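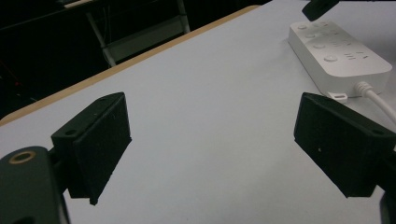 Two hand grippers, one power strip

In July our group in Prinau began to compare two sets of fingers for the hand-held gripper. The first set is called Puner and has a wide flat pad. The second is Harms, narrower and a little softer. Waltraud Oltmanns made the plan for the trials, and the Gesus controller records the opening width during each of them.

We chose a power strip as the object for this month. It is long and smooth, and the cable pulls on it when somebody lifts one end. Small blocks are easier, but they told us very little last time.
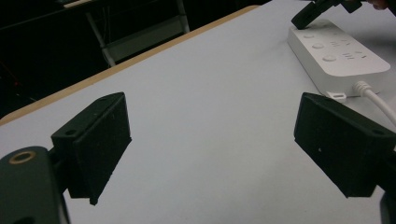 One gripper at the end of the strip, the other one open.

Until now we have 59 trials with Puner and 16 with Harms, so it is too early to choose. The strain relief at the cable end gives the most trouble - the pads touch the rings first and then turn away. Waltraud wants to repeat these trials with the fingers fully closed at the start, and to write down the contact point each time.
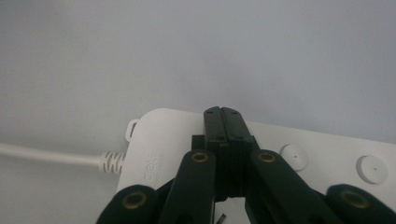
Can I use the Harms fingers on my own gripper?
If the mount has the two-screw pattern, they will fit. Please tighten the screws by hand only and run the zero position again before the first trial.

The next session is on Monday in the small lab.

Recent items
New firmware for the Gesus controller
Choosing a wrist camera: our notes
Pad wear after 860 cycles
Lab hours in summer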